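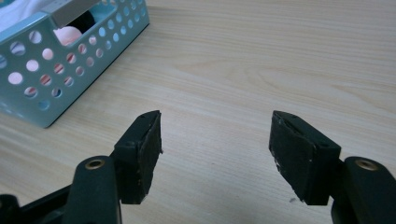
Angus Maihi asked whether the registered address has to be entered before anything else, or whether a new company can begin with its bank details and come back to the address later. The address comes first. Karari uses it to pick the tax office and the filing calendar, and the bank screen stays gray until both are filled in.

Section 9. Registering a business address

Before you start

Have these at hand:
- the signed lease, or the letter of consent if you are using space that belongs to another company
- the landlord's full name as it appears on the lease
- your company number, if one has been issued
- a phone number that can be answered during office hours

The lease must be saved as a single file. If your landlord sent it in parts, join them first, with the signature page last.

Adding the address

1. Sign in to Karari and open Company, then Addresses.

2. Select Add address. Choose Registered office from the list. Do not choose Trading address, even if the two are the same place. You can copy one to the other in step 7.

3. Type the address exactly as it is written on the lease, including the floor and unit number. The form accepts up to 100 characters per line. Abbreviations such as "Ste" are accepted only if the lease uses them.

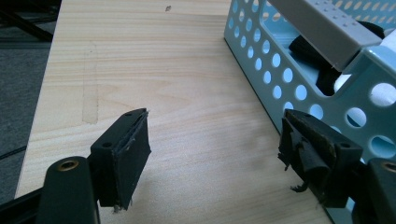
4. Enter the start date of the lease. If you moved in before the lease was signed, enter the date on the lease and leave the move-in field blank.

5. Upload the lease. The upload bar turns green when the file has been received. Wait for this before leaving the page.

Caution: Leaving the page early deletes the address as well as the file, and you will have to start again at step 2.

6. Enter the phone number. A cell phone is accepted for the first filing, but a fixed line must be added before the first annual return.

7. If you also trade from this address, tick Use as trading address.

8. Select Submit. A reference number appears at the top of the page. Write it down. It is not sent by email.

After you submit

The status shows as Pending while the lease is being checked. You can enter directors and shareholders during this time - see section 13 - but you cannot print the certificate.

If the status changes to Query, open the message and answer it on the same page. Most queries concern the landlord's name. For example, a lease signed by Wouters as managing agent needs the owner's name too, and the agent's letter of authority should be uploaded as a second file.

Note: Companies moved over from Bosis keep their old address record. Check it line by line. Unit numbers were stored in a separate field in Bosis and may be missing. 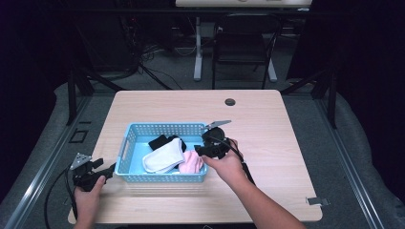 Can I register an address in a shared office?

A shared office can be registered if the agreement gives your company the right to receive mail there and names the company in full. Day passes and hourly bookings are not enough. Upload the agreement in place of the lease at step 5.

Changing the address later

Open the current address and select Replace. Do not edit the old one. Enter the new address as in steps 3 to 8. The old address stays valid until the new one is approved, so keep collecting mail from it.

For help with a Query status, write to Bram Jansen at the Dravthorpe office and quote your reference number.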